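4. Item ordering and menu time in Tranano

4.1 Background to the test build

The inventory screen is one of the least studied parts of the turn-based role-playing game, although players spend a good share of each session in it. Earlier sections dealt with battle menus, where the list of commands is short and changes slowly. An inventory behaves differently. It grows over the length of the game, it mixes objects with unlike uses, and its order is usually set by a rule that the player did not choose and may not know.

Tranano is a party-based role-playing game made by Prevetano and built on the Drokeck engine. The studio gave us a late development build in which all 312 item types were present and could be granted from a debug menu. The release build gates roughly half of these behind story chapters. We did not alter item names, icons or descriptions. The only change was to the routine that fills the inventory list, which was rewritten by Fulgencio Villaseñor so that the ordering rule could be set from a configuration file before a session began.

Three ordering rules were compared. Under acquisition order, new items are added at the bottom of the list and existing stacks keep their place. Under category order, items are grouped as consumables, equipment, materials and key items, and sorted by name inside each group. Under recency order, any item that is used, equipped or picked up moves to the top. Acquisition order is the default in the studio's own build. Category order is common in the genre and was expected to perform best. Recency order is rare in role-playing games but familiar from file browsers and messaging programs, and several pilot players recognized it without being told.

4.2 Participants and procedure

We recruited 28 participants through a campus notice board and two local game clubs. All had finished at least one turn-based role-playing game. None had played Tranano. Participants were assigned to one ordering rule and kept it for the whole study, as pilot work showed that switching rules between sessions produced confusion that lasted longer than the effect we wished to measure. Group sizes were therefore not equal, with the extra participant placed in the category group.

Each participant played 7 sessions. The first began in the harbour town of Gezer with a small starting inventory, and each later session resumed from a prepared save file so that all participants in a group entered the session with the same items in the same order. Prepared saves remove one natural source of variation, namely that players who hoard and players who sell end up with lists of very different length. We accept this cost. Without it, menu time and list length could not have been separated with a group of this size.

Within a session participants were free to play as they wished. At set points in the story a character asked for an item already in the party's possession, and the time from the opening of the inventory to the selection of the correct item was recorded by the game. These requests were written by Wumpini Wumbei in the style of the existing dialogue and were not marked as tests. Each named the item indirectly at least once, for instance by its use, so that a participant had to recall what the item was called before searching for it. Sessions ended at a save point near the one hour mark.

The logging routine wrote one record for every cursor movement, menu opening, menu closing and confirmation. Records were held in memory and flushed to disk when the party changed area, as writing during menu use caused a visible hitch on the older test machine. Where a session ended in a crash the unflushed records were lost. The affected sessions were replayed from the same save and the partial logs were discarded.

4.3 Measures

Search time is the interval between the opening of the inventory and the confirmation of the requested item. Cursor travel is the number of rows passed, counting reversals. Abandoned searches are those in which the inventory was closed without a selection. We also recorded the use of the text filter, which is available in all versions of the build from a shoulder button and is mentioned once, in a loading screen tip.

Search times were log-transformed before analysis. Times above 1000 seconds were treated as interruptions and removed, as in each case the log showed no input over most of the interval. Participants were entered as a random effect, with ordering rule, session number and list length as fixed effects. List length was centred on its mean within each session.

4.4 Results

Category order gave the shortest search times in the early sessions, as expected. The advantage shrank as the list grew. By the final session the category and recency groups could not be told apart on search time, and the acquisition group remained slower than both. The interaction between ordering rule and list length was reliable, while that between ordering rule and session number was not, which suggests that the convergence was driven by the size of the list more than by practice with the rule.

Cursor travel followed a different pattern. Participants using recency order moved the cursor the least throughout, even in sessions where their search times were no better than those of the category group. Inspection of the logs shows why. In the recency group many searches began with a long pause at the top of the list, followed by a short run. In the category group the cursor started to move almost at once and was corrected later, often after a jump into the wrong category. Materials that could also be used as consumables accounted for most of these errors. Healing moss, which is classed as a material but restores health when used in the field, was looked for under consumables by nearly every participant in the group.

Abandoned searches were uncommon under all three rules and showed no clear trend. The text filter was seldom used. Those who found it tended to keep using it, and their search times in later sessions depended very little on the ordering rule. We did not exclude them, but the results above hold in direction when they are left out.

4.5 Discussion

The results give limited support to the usual practice of grouping by category. Grouping helps when the list is short and the categories match the player's own idea of what an item is for. Neither condition holds late in a long game. A partial remedy would be to let an item appear in more than one category, which the Drokeck list widget already permits, though the stack count must then be kept consistent across entries.

Recency order did better than its rarity in the genre would predict. Its weakness lies in items that are picked up early and needed much later, such as keys and letters. In our sessions such items sank to the bottom and were found by scrolling upward from the end, a strategy that depends on the list wrapping around. In a build without wrapping we would expect the rule to perform worse. A pinned area for key items is the obvious addition and is planned for the next round of testing in August.

Two limits should be noted. The prepared saves gave participants lists that they had not built up themselves, and memory for one's own acquisitions may favour acquisition order in normal play. The study also used a controller only. Mouse and touch input change the cost of cursor travel and may alter the ranking of the rules.

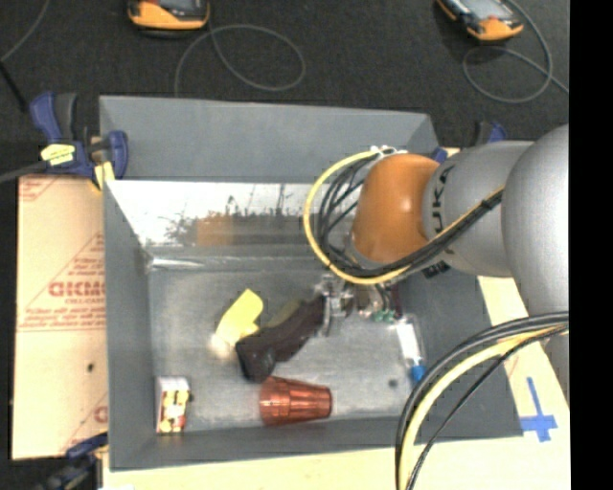
Figure 4. Robot arm with an orange wrist joint reaching into a grey metal bin.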